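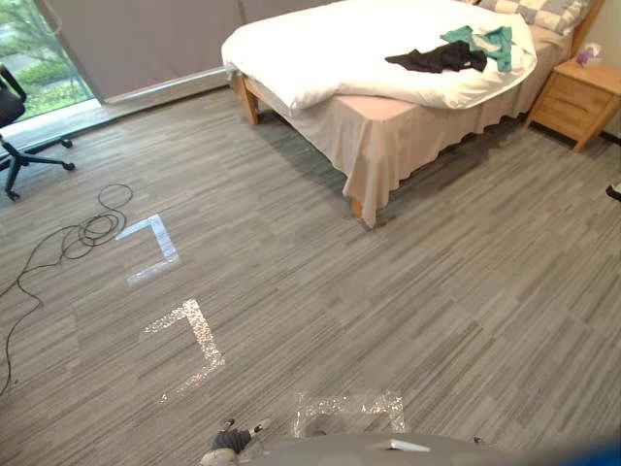

Should a town library throw out old editions of a book once it owns a newer one? In most cases it should keep at least one of the old ones, and it should say so in its catalog.

I have been thinking about this since the Wetdale library cleared its biography shelves. The plan was simple enough. Where the library held two or more editions of the same title, the newest stayed and the others went. Something like 3,000 volumes were looked at and 400 left the building, most of them in the first week of April. The librarian in charge, Binta Ibrahim, was open about it and posted the list on the door.

I read the whole list. A good many of the books deserved to go. There were paperbacks with the spines split, and travel guides to countries that have since changed their borders. I have no quarrel with any of that.

My quarrel is with the lives of painters and composers. Four editions of Garba Aliyu's life of his father were on the shelf, and now there is one, the latest. It has a new introduction and a better index. It also leaves out the two chapters on the years in Adeyemi, which the publisher cut to bring the price down. A reader who picks it up today has no way of knowing those chapters were ever written. The catalog shows a title, an author and a year, and that is all.

People tend to assume that a later edition contains the earlier one and adds to it. With a chemistry textbook that may be close to true. With biography it often isn't. Families object and pages come out. Letters are quoted in the first printing and paraphrased in the second. Plates are dropped, or printed in black and white on the same paper as the text. Sometimes the author has grown kinder to the subject, or less kind, and a reader who can set the two books side by side learns something from the change.

Krešimir Dimitriou made the case against me in the Wetdale newsletter. Shelf space costs money, he wrote, and the few people who want a first printing can order it through the regional loan service. He is right about the space. On the loan service I think he is too hopeful. A loan request needs an edition to be listed somewhere, and if every library on the service follows the same rule, every library will end up holding the same recent book. I asked for the first edition of the Aliyu and was sent the one I already had.

The college in Cevell handles it differently. It keeps the first edition and the current one of any biography, and lets the ones in between go. Each record carries a short note when the text differs: chapters removed, letters added, new translator. Folasade Abubakar wrote many of those notes herself, and they run to a line or two. They don't need to be scholarly. "Lacks chapters 9 and 10" is enough to send the right reader to the right shelf.

I would like Wetdale to adopt that rule before it starts on the art history section. The older books could go in the basement stacks, where they would be no trouble to anyone, and be brought up on request. The books that have already gone can't all be recovered, but some went to the secondhand shop on the square, and I bought the second edition of the Aliyu there for less than the price of lunch. The library can have it back if it has room.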